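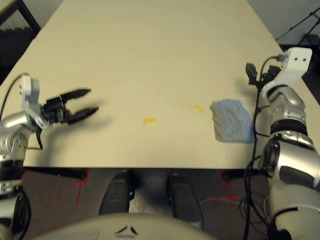 Lectura: 2 min

Proyectos > Taller de Limpieza > Informe final
Inicio | Equipos | Memorias | Contacto

Limpieza de una mesa clara con paño de microfibra
Proyecto Issa, Escuela Técnica de Lisenitz

El trabajo trata de cómo quitar manchas pequeñas de una mesa de color crema. Elegimos un paño azul claro de microfibra, de pelo largo, porque recoge líquido sin rayar. Lo lavamos a 40 grados antes de empezar.

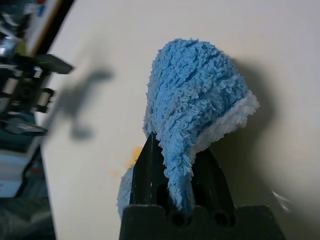
2. Superficie

El tablero es liso. Para juzgar el resultado lo miramos desde arriba y también de lado, ya que las sombras confunden. 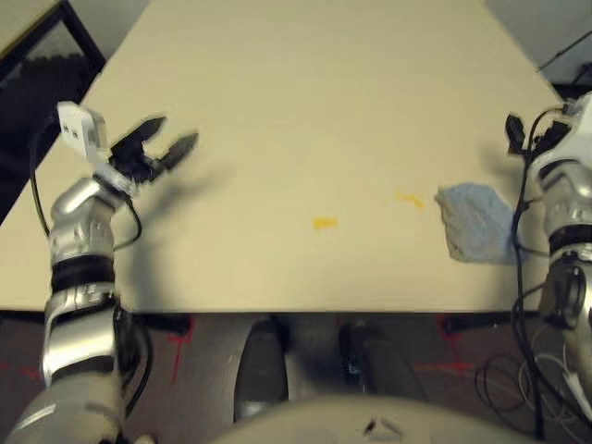
Fig. 3. El tablero visto desde arriba.

Cada mancha se dejó reposar 5 minutos. La amarilla resalta mucho sobre el beige; la pasada va de fuera hacia dentro.
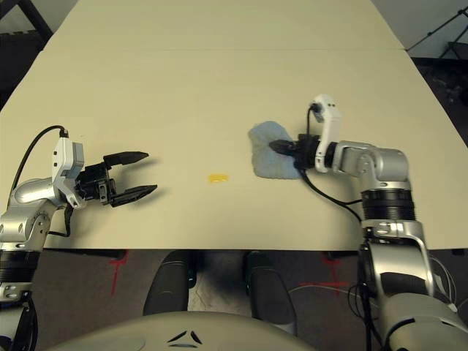 Pág. 5

Queda por probar el paño húmedo. Lo haremos en mayo, en el aula de Jelholm.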